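November, early

Up at 5:40 because the radiator in the bedroom was knocking again. I bled it with the key, got a cup of rusty water into the old yogurt tub, and it went quiet. Then I was awake, so I made coffee and sat down with the water bills, a job I had been putting off since summer.

The bill that started all this was the one from August. It said 2,348 gallons for the month. I live alone in a one-bedroom house with no lawn to speak of. Last year in the same month I used less than half of that. I called the utility in Grimstead at the time and the woman there was polite and told me to check the toilet. I put food coloring in the tank, as she said, and waited an hour, and the bowl stayed clear. After that I let it go, and the September bill was a little lower, and I told myself it was fixed. October came in the mail yesterday and it is back up.

So this morning I did it properly. I shut off the main valve in the crawl space and went out to the meter box by the road with a flashlight. The lid was stuck and I had to use the pry bar. There was a toad in there. I let him be. The little red triangle on the dial was not moving. Then I opened the main again with every tap in the house closed, went back out, and the triangle was turning, slowly. That puts the leak on my side, after the valve.

I wrote the reading down at 7:00 and again at 7:30. With nothing running I lost close to a gallon in 30 minutes. Over a day that adds up, though it does not add up to the whole bill. There may be a second thing. The water softener is the obvious suspect. It is a Sandberg, bought used with the house, and the timer on it has never kept the right hour. I think it may be regenerating every night. I put a strip of masking tape on the lid and wrote the salt level on it in pencil, so I will know by the weekend.

Breakfast was toast and the end of the plum jam. The jam had gone grainy.

Drove to the hardware store after nine. I wanted a gasket for the outdoor spigot, a roll of thread tape, and a stop valve for under the kitchen sink. They had the tape and the valve. The gasket I will have to order or cut myself from sheet rubber. The price of sheet rubber is ridiculous. I also picked up mouse traps, the Pestness kind with the gray pedal, because something has been at the birdseed in the shed. Came to $67 with the tax, more than I meant to spend, and I had forgotten the lamp bulbs.

Rain on the way home. The road by the feed mill is flooded at the edges again and everybody was driving down the middle.

Back under the house before lunch. I wore the old raincoat and lay on a flattened cardboard box, which helped for ten minutes and then was just wet cardboard. The pipe to the kitchen is copper as far as the joist, and after that somebody switched it to gray plastic, with a fitting between the two that I do not like the look of. I ran a paper towel along each joint. The fitting came back dry. The elbow after it came back damp on the underside. I ran the towel along it three times to be sure and it was damp each time. The soil below it was dark in a patch the size of a dinner plate.

I put a bread pan under the elbow and came in to warm up. Soup from the freezer, the lentil one. I had labeled it chicken.

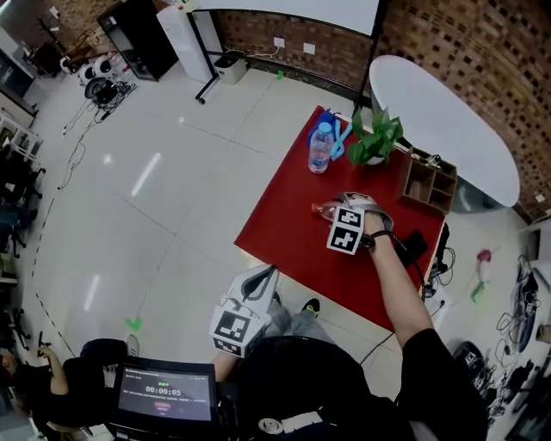 Why would a leak that small show up in August and then fade in September? The pressure on this road goes up and down with the season, and a weak joint drips faster when the pressure is high.

I have a gauge that screws onto the spigot, and I should have used it back then. I used it today and it read high, higher than the sticker on the softener says it can take. There is supposed to be a regulator where the line comes into the house. There is one, painted over, and the adjusting screw will not budge. I put some penetrating oil on it and will try again tomorrow. If it has seized for good then that is a job for a plumber and I will have to pay for it. My neighbor across the road paid 700 dollars for a new regulator and half a day of labor, and his is easier to get at than mine.

Around three I emptied the bread pan into a measuring cup. Two-thirds of a cup in a little over two hours. That is much less than what the meter shows, so the elbow is only part of it. I checked the water heater relief line, and the end of it was dry. I checked the washing machine hoses, and they are fine but old, so I put them on the list. The line out to the shed I cannot check without digging, and the shed tap is the one thing on the property that I never use from one month to the next. I closed the shutoff to it, the one behind the steps. I will read the meter at bedtime and again first thing. If the triangle stops, then it is the shed line, and I can leave it shut off until spring and not spend a cent on it.

Wrote all of this in the house notebook too, in the back where the furnace dates are. The notebook is a Memura with the elastic gone. Going back through it I found that I had already written "check elbow under kitchen" four years ago, with a question mark, and never crossed it out. I do not remember writing it.

Called my sister at five. She thinks I should sell this place before another winter. I said the roof is good. She said the roof is not what I ever complain about. We talked about Thanksgiving. She is doing the turkey and I am bringing the potatoes and both pies, and she wants one of them to be without nuts this year. I need to buy a second pie plate, since the glass one cracked.

Set two of the traps in the shed with peanut butter, one behind the seed bin and one along the back wall. Moved the birdseed into the metal trash can and put a brick on the lid. It was dark by then and the rain had mostly quit. A lot of leaves had come down off the maple and the gutter on that side is full — I could hear it spilling over at the corner, right above where the crawl space vent is. That has to be done before it freezes. I will do it when I can hold the ladder on dry ground.

Supper was eggs. Washed up with as little water as I could manage, which is silly with a leak under the floor, but I did it anyway.

Meter at 9:30. The triangle is still moving but I had to watch it a good while to be certain. It is slower than this morning. I wrote down the numbers and emptied the bread pan again. My knees hurt from the crawl space and I took two aspirin.

To do tomorrow: meter first, before coffee. Try the regulator screw. Pie plate, lamp bulbs, sheet rubber if they will cut me a small piece. Ask the utility if they give any credit for a leak once it has been repaired, and what paperwork they want. Look at the tape on the softener.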